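3.2 Classification of Fresh Produce Under the Reduced Rate

The second group of disputes concerns sellers who washed, trimmed or portioned fresh vegetables before sale. Under the rules reviewed by Babalola and Laskowska, whole produce was taxed at the reduced rate, while prepared food was taxed at 16%. The rules did not define preparation, and local offices reached different results on similar facts. Of the 200 rulings in our sample, most turned on whether the goods had been cut - washing alone was seldom treated as a change in their nature.

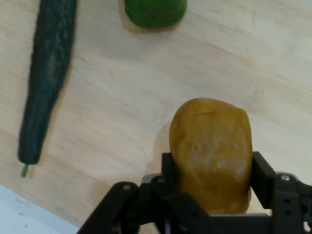 Figure 2. Fresh produce on a wooden tabletop.

Packaging raised a separate question. In the Mapplebeck ruling, the tax office argued that a sealed tray bearing the name of the seller was a new product. The appeal body rejected this view and held that the rate must follow the contents. Tokarz reads the ruling narrowly and would limit it to trays holding a single kind of vegetable. We take the broader reading, as the text of the ruling draws no such line. The treatment of mixed trays is taken up in Section 3.3.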